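Lusside Lodge Hall - Yearly Building and Safety Walk-Through
Done 29 Jul 2023, before the fall meetings start
Copy to the Botollow district office and to the lodge file

Marks used: OK, FIX (needs work, can stay in use), STOP (not to be used until fixed). Comments follow each item.

ENTRANCE AND STAIRS

1. Front steps, handrail - FIX
Left rail moves at the bottom post. The anchor bolt has worked up out of the concrete. Same comment was made last year. Several of our older members use that side going down.

2. Front door, opens outward without a key - OK
Closer was slow but latched each time.

3. Stair treads to the lodge room - OK
All 22 treads checked. Nosing strip on the fourth from the top was re-glued in April and has held.

4. Stair lighting - FIX
Upper landing bulb out. Switch at the bottom works, switch at the top does not. Needs an electrician.

5. Chair lift - STOP
Seat belt buckle does not catch. Key removed and put in the secretary's desk. Texier has the service contract and the last sticker on the track is past date.

LODGE ROOM

6. Posted occupancy - OK
Card by the door reads 104. Keep the spare chairs stacked in the closet so the side aisles stay open. On installation night last year the chairs came out into the south aisle and were left there.

7. Exit signs, both doors - FIX
West sign lit, battery test good. East sign lit but went dark on the battery test.

8. Altar and kneeling cushion - OK
Altar is level and does not rock. Carpet seam on the north side of it is flat again.

9. Officers' platforms, edges marked - FIX
East platform has three steps and the edge tape is gone from the middle one. With the lights down for degree work the edge can't be seen. Use the same gray tape as before, the yellow was voted down.

10. Candles and lesser lights - OK
Electric since the rewiring. No open flame found in the room. The box of old wax candles should leave the preparation room, see item 14.

11. Organ, wiring and plug - OK
Cord replaced. Do not run it under the rug.

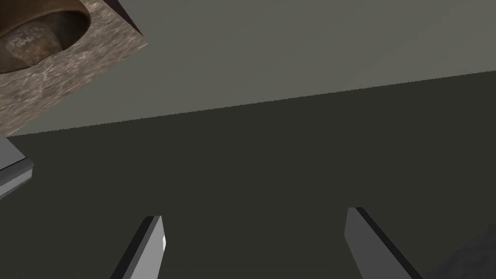
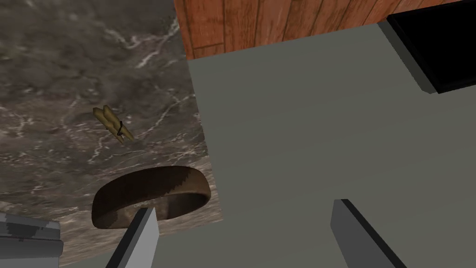
PREPARATION ROOM AND CLOSETS

12. Door hardware - OK
Inner door sticks in damp weather but opens with one hand.

13. Robes and regalia, clear of heater - FIX
Apron case was standing against the baseboard heater. Moved out during the walk-through. A strip of floor should be painted there so it does not drift back.

14. Storage - FIX
Candles, two cans of floor wax and paper records on one shelf. Wax cans go to the metal cabinet in the basement. Records from before the move to the Stesstead Street building should go in the safe anyway.

15. Working tools and staffs - OK
Staff rack is screwed to the wall studs. One rod has a loose top ornament, tagged.

DINING HALL AND KITCHEN

16. Extinguishers - FIX
Hall unit charged, tag in date. Kitchen unit charged, tag out of date. The kitchen one must be the type rated for cooking oil.

17. Range hood and filters - FIX
Filters greasy. Clean before the pancake breakfast, then every month the kitchen is in use.

18. Folding tables - FIX
All 10 opened and leaned on. Two have leg locks that slip. Marked with red tape on the underside and set apart from the rest.

19. Refrigerator temperature - FIX
Thermometer read 43, should be 40 or lower. Turned down one notch. Someone needs to read it again before any food goes in for the September dinner.

20. First aid kit - FIX
Burn cream expired. Gloves and bandages fine.

BASEMENT

21. Furnace room clear - FIX
Parade banner poles were stacked in front of the shutoff. Moved to the east wall.

22. Sump pump - OK
Ran when the float was lifted.

23. Carbon monoxide alarm - OK
Test button sounded and could be heard in the dining hall - not checked from the lodge room with the doors closed.

FOLLOW-UP

Chair lift, handrail and east exit sign come first. Ask Texier for a date in writing. The handrail is a small job if the concrete is sound, but the post should be pulled to find out. Bulbs, tape and burn cream can come out of the house fund without a vote.

Items still marked FIX will be read at the next stated meeting.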